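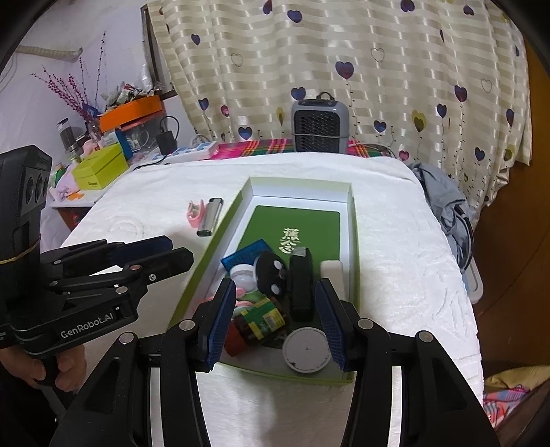 The early shift's view, as it reached me over the bench this morning, was that the left finger had been closing late for a good while before anyone wrote it down, and that we ought to stop blaming the batteries. I have come round to that, though it took me most of the day, and I'm setting it all out at more length than it deserves so that whoever picks up the Urkell rig next doesn't have to go through it again.

March, 4.40 pm

The fault first. On small, light items in the box sorting task the fingers close, the log says "held", and the item isn't held. It slides back into the pile, or worse, it goes part of the way up and then drops. I went through the morning's log with a mug of tea and found 121 grasps, of which 7 were marked good and plainly weren't. That doesn't sound like much until you notice that all of them came after the first 49, so whatever it is needs a bit of running before it shows itself.

Things I tried, in the order I tried them, including the silly ones:

Fresh batteries. No change at all. Sorry, batteries.

Wiped the finger pads with a barely damp cloth and let them dry over lunch. A little better for the first few picks, then back to its old ways, so there may have been some fluff on the ribs but it wasn't the cause.

Reloaded the Pesix settings from the saved copy, in case somebody (me, very likely) had nudged the closing threshold last week. They matched line for line. I was rather hoping they wouldn't.

Swapped the left and right pads over. The lateness stayed on the left, which let the pads off and pointed at the linkage.

So off came the outer link, and there it was – the pivot screw nearest the pad had backed out by about half a turn. You can't see it by looking, but you can feel it if you hold the finger and rock it gently sideways. The play lets the left finger arrive just behind the right, the right one pushes the item over, and the position reading is happy because both fingers have got to where they were told to go. It has no idea whether there is anything between them. We have grumbled about that reading before, and I think this is the time to do something about it.

Now the part I am less cheerful about. While I was rocking the finger the power was still on. I had pressed pause in Zervas and took that to mean the thing was safe to handle, and it timed out of pause and closed on my thumb. No harm beyond a red mark and some language, but pause is not off, and I have told enough new people so that I should have known better. It has gone in the near-miss book.

Cleaned the thread, put a small drop of Ustex on the screw, did it up and left it to set. Did the matching one on the right as well while I had the tool out. Ran 41 grasps afterwards at the slow speed and had no false holds, though that is still short of where the trouble began this morning, so please don't call it mended yet.

To do: a long run at normal speed before anyone touches the settings. Add the sideways rock to the start-up checks, power off and plug out. Ask whether the pause timeout can be removed altogether. And the 3 mm driver has wandered off again, so if it is in your drawer I would be very glad to have it back.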